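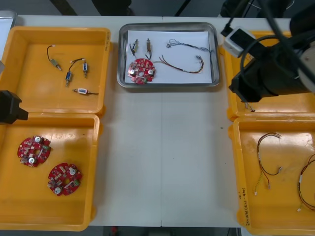 Slugs

The first thing Jarmila Oravec ever said to me was "Those are slugs, don't pull their tails."

I had one by the wire. I'd been at Jundura for maybe twenty minutes, I still had the visitor sticker on my sweater, and I'd reached into the orange tray and picked one up the way you'd pick up a mouse. She took it out of my hand, turned it over, and laid it back down with its leads draped over the edge of its neighbor, and then she gave me this look like, well? Your turn.

So I picked one up by the body. They're heavier than you think they'll be. Little metal things, some with a blue band and some without, and everybody in the building calls them slugs, including the purchasing department. I saw it on an invoice once.

What we did, Jarmila and I, was kits. You have your orange trays on either side with the parts in them, slugs in one and boards in another, and in the middle you have the steel tray with a sheet of white paper in it, and the steel tray is where the kit gets put together. One board, two slugs, one long wire, one short harness. The boards are round and red with a hole through the middle and I thought they looked like slices of salami, which I said out loud on my first day, and which followed me around for a while. Libor Danko in shipping called me Deli until spring.

You lay it all out on the paper, you look at it, you look at it again (Jarmila's rule, two looks), and then it goes in the bag and you start the next one. That's the job. My mother asked me to explain it at Sunday dinner and I got through the whole thing before she'd finished buttering her roll.

But I liked it! I'd come off two years of answering phones at Halis, where every call was somebody's furnace, and I can't tell you how nice it was to have a job where the problem was in front of me and was three inches wide. Nobody's crying about a slug.

The paper, though. I want to tell about the paper.

We got a fresh sheet at the start of every shift. You'd lift out the old one, fold it in half, and drop it in the recycling, and Jarmila did this every afternoon at five to three without looking down. I did it like she did it, for the first month or so. Then she had her knee done and was out for a while and I was on my own at the table, and one day I came in and the night person hadn't changed the sheet. So I lifted it out myself, and there was writing on the back of it.

It was pencil, very small, down in the corner. It said: The gray wires are curlier this week. Do you find?

I stood there with it. I'll admit I looked over my shoulder. I didn't know who worked nights, except that it was somebody, because the trays were always lower in the morning than I'd left them. And the thing is, the gray wires WERE curlier. The gray-and-blue ones, the long ones. They'd come off a different spool or something, and you'd lay one out nice and straight across the top of the paper and the connector end would curl right back around at you like a cat's tail. I'd been fighting them since Monday and there hadn't been a soul to complain to.

So that afternoon, at five to three, I got a pencil out of the cup and I wrote on the back of my sheet: Yes!! Driving me up the wall. I lay the red one under it now and it behaves better. And I put the sheet back in the tray, writing side down, and went home feeling like I'd robbed a bank.

Next morning: Red one under. Good. I thank you.

Well, that was it, I was hooked. We went on like that for weeks. It was never anything much. They asked was it warm enough on days, because on nights the heat went off at eleven and they wore a hat. I said the vending machine ate my dollar and they said hit it low, on the left, and they were right. They told me they'd dropped a board on the floor and found it against the wall, standing up on its edge like a coin, and it had taken them so long to find it because they'd been looking for something flat. I told them about the salami. They wrote back: To me it is more a button from a clown's coat. And then for the rest of that week I couldn't see salami anymore, I could only see clown.

I never signed and they never signed. I don't know why. It seemed like it would be rude, somehow, to ask at that point. Like when you've been saying hi to a neighbor for six years and you don't know their name and it's too late.

Then Jarmila came back, with a cane and a doughnut cushion that she said was for her knee (we didn't discuss it). And I thought, okay, that's the end of that, because Jarmila changes the sheet. The very first afternoon, at five to three, she reached for the tray, and I made some kind of noise.

"What," said Jarmila.

"I can get it," I said.

"My knee is bad. My arm is fine."

"I know, I just, I've got kind of a system."

She looked at me, and she looked at the paper, and she picked up one corner with one fingernail, and read it. That day it said, in my handwriting, Do you ever hum? I think I've started humming. Which, of all the days. I'd have given her my paycheck to make it one of the ones about the wires.

Jarmila put the corner down. She smoothed it. She didn't say anything, and she got her coat, and I thought, she's going to tell Přemysl. Přemysl Zeman was the floor lead and he had opinions about liners. He'd done a whole talk on them once. Pencil dust, he said, was a contaminant, and I remember thinking at the time, who'd be using a pencil?

But she didn't tell him. The next day we worked the same as always, boards and slugs, two looks, and at ten to three she said she needed the restroom and she took a very long time about it with her cane. She did that every day after. Ten to three, up she got. Some days she'd stop first and say something like, "You might mention there's a bad slug in the tray, the one with the loopy wire, I don't like it." So I'd mention it. And in the morning it would be gone from the tray and there'd be a note: Tell J. I agree about this one.

I hadn't told them about any J! I showed her and she went a bit pink and said "Hm."

Okay so then there was the Gutent order. This was October. Gutent wanted 300 kits and they wanted them by the end of the week, and we'd never done anything near that, and Libor kept coming by the table and standing there with his clipboard, breathing. Jarmila told him if he stood there any longer she'd put a label on him. We quit chatting. I quit humming, mostly. The orange trays would empty out and get filled and empty out again, and by Wednesday I was seeing red circles when I closed my eyes.

The notes got short, too. Just a number, what they'd finished. I'd write mine back. On Thursday morning I lifted the sheet and it said 57 and under that: All. It is finished. Please ask J. to sit down now.

I read it out to her. She was standing, she'd been standing all week, the cushion was on the chair behind her. And Jarmila, who I'd never seen so much as lean, sat down on the doughnut, and put her hand over her eyes, and laughed until she had to take her glasses off.

"He's been telling me to sit down for forty years," she said.

I said, "Who has?"

"Matěj," she said. "Matěj Bednárik. My sister's husband. He got me this job. He hates the telephone, you know, he won't pick it up, he's impossible. When my sister died I thought, well, now who is going to hear anything out of him." She wiped her glasses on her sleeve. "And then I'm gone with my knee and I come back and he's asking you about curly wires."

I didn't know what to say so I said he was a good speller.

"He isn't," said Jarmila. "He's looking them up."

I thought about him in there at night with the heat off and his hat on, looking up words to tell me how to hit a vending machine. I had to go and stand in the supply closet for a minute, where I ran into Sabina Dvořáček from accounts, who was in there eating a sandwich. She moved over and gave me room. She's always been decent that way.

The order went out Friday, with Libor walking behind the cart like it was a wedding. Přemysl bought everybody lunch from Ham, which is a real place, over by the car wash, and you can get things there that aren't ham, though I don't know why you would. I got one extra and wrapped it up in one of the clean liners and left it in the fridge by the bench. I wrote on the paper, on the outside this time, in pen, For Matěj, from days. Then I signed my name and it looked so strange sitting there that I almost tore it off.

Monday I came in early. Jarmila was earlier. She'd already lifted the sheet, she was holding it up to the light with her coat still on, and she didn't hand it over right away either. She took her two looks.

"It's for you," she said. "He wants to know what was in the mustard."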